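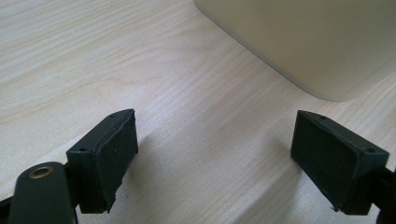 Busco gente para un grupo de verificación de noticias sobre conflictos armados y derechos humanos, y la busco ya, porque tres de los nuestros acaban contrato en abril y no quiero quedarme otra vez con Mohit Yadav y conmigo mirando mapas hasta las tantas. El grupo se llama Usiren, llevamos tiempo siguiendo rumores, vídeos reciclados y fotos con el pie cambiado que circulan por Telegram y compañía. Gran parte del trabajo se hace en casa de cada uno, pero las reuniones son en una mesa de madera clara como esta, con su veta ondulada, y ahí es donde de verdad se discute si un vídeo se grabó donde dice que se grabó o en otra guerra, en otro país y cinco años antes.

¿Qué haríais? Pues os pasamos material (un vídeo, un comunicado, un hilo que lleva dos días rebotando) y vosotros buscáis de dónde sale. Quién lo subió primero, qué edificio se ve detrás, si las sombras cuadran con la hora. Luego lo escribís en una ficha corta, con las dudas puestas como dudas. Yo soy muy pesada con esto último, aviso: una ficha que dice "no lo sabemos" me parece estupenda y la publico igual.

Chaiwat Sitthichai da la formación inicial, que son cuatro tardes en línea, y Ostap Lysenko se encarga de todo lo que llega en ucraniano y en ruso. Nos falta desesperadamente alguien que lea árabe - aunque sea con diccionario al lado, de verdad - y nos vendría muy bien alguien que entienda de imágenes por satélite. Si no sabes nada de eso pero eres terca y te gusta leer la letra pequeña, escribe también! Yo entré corrigiendo comas.
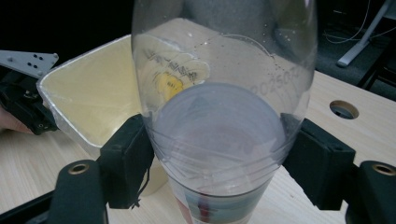 En cuanto a horas, pedimos unas 33 al mes, repartidas como queráis, y una reunión en la oficina de Bullbridge cada dos semanas. Se pagan 300 euros al mes durante los primeros seis meses. Ya sé que es poco. Viene de una beca de la fundación Kundow, que nos da lo justo y no nos toca ni una línea de lo que publicamos, y eso está escrito en el convenio, que enseño a quien me lo pida. No aceptamos dinero de partidos ni de embajadas.

Una cosa seria. Vais a ver material duro, no siempre y no todo el mundo, pero lo vais a ver. Kulap Boonyarit organiza los turnos para que nadie esté dos semanas seguidas con vídeos de bombardeos, y se puede decir "hoy no" sin dar explicaciones. También recibimos insultos, sobre todo cuando desmontamos algo que le gusta a mucha gente, sea del bando que sea. Las fichas salen firmadas como grupo, sin nombres individuales, salvo que alguien quiera lo contrario.

Para apuntarse: un correo contándome quién eres, qué idiomas lees y cuántas horas tienes, más un texto de 2000 caracteres como máximo sobre un bulo político que te hayas creído. Sí, que te hayas creído tú (el mío fue una cita falsa de un ministro y la compartí con toda mi familia). No hace falta currículum, ni foto, ni carta de recomendación.

Las candidaturas se cierran el 4/6/25 a medianoche. Contesto a todo el mundo, a veces con retraso, y después hacemos una charla por videollamada con Pichit Noiphan y conmigo, de media hora más o menos. El correo está en la página de contacto, poned "Verificación" en el asunto para que no se me pierda entre las notas de prensa.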